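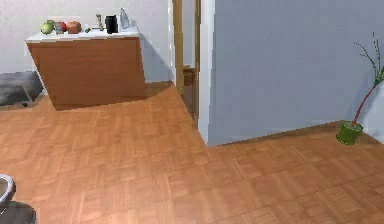
Rendered interior with parquet floor and a white-topped wooden counter.

Nyarko Releases Paper Weaving Unit for Early Primary Classrooms

FONDTHORPE - Educational publisher Nyarko has released a paper weaving unit for children in the first three years of school. The unit contains 16 lessons covering pattern, measurement, colour and fine motor control, and is available to schools as a printed kit or a download.

Each lesson runs for 40 minutes. Children begin by folding a sheet of A4 cardstock lengthwise and cutting slits from the fold towards a ruled margin. Strips of coloured paper are then woven over and under through the slits. Later lessons introduce twill, uneven strip widths and circular weaving on a paper plate.

"The early lessons use strips 2 cm wide, and the width comes down to 1 cm by lesson nine," said Maritza Taipe, the unit's lead author. "Teachers can hold a group at the wider setting for as long as they need. The pattern cards work at either width."

The unit was trialled over two terms at schools in Fondthorpe and Sultow, with 237 children taking part. Teachers recorded the time taken to finish each mat and the number of weaving errors in each row. The lesson order was revised after the first term. Scissor practice, originally placed in lesson four, is now in lesson one, and the glueing step has been moved to the end of each session.

Sunee Kongkaew teaches a combined class in Sultow and used both versions.

"In the first version we were glueing strips down as we went, and any mistake was stuck there," she said. "With the glue left until last, the children pulled a strip out and redid it themselves."

The printed kit contains 92 pattern cards, a teacher's guide, ruled templates for left-handed and right-handed cutting, and a set of labels for a classroom display. Paper, scissors and glue sticks are not included. The guide lists quantities by class size and gives substitutes for cardstock, including cereal boxes and old file folders.

Pattern cards are graded by repeat length. The simplest show a two-colour repeat, and the most advanced show a repeat of six strips that children must continue without a model. Assessment notes at the back of the guide set out what to look for at each grade.

A separate booklet for families describes four weaving projects for home: a bookmark, a placemat, a paper basket and a greeting card. It was written by Arnulfo Villca and is supplied as a file that schools may print and copy freely.

Kits will be shipped from the Trasivitz warehouse from March. The first print run is 1,267 kits. Schools that took part in the trial will receive the revised cards at no charge.

Media enquiries: Margarida Peixoto, Nyarko, Fondthorpe
School orders: Amparo Inga, Nyarko, Trasivitz - phones are answered from 8:30 am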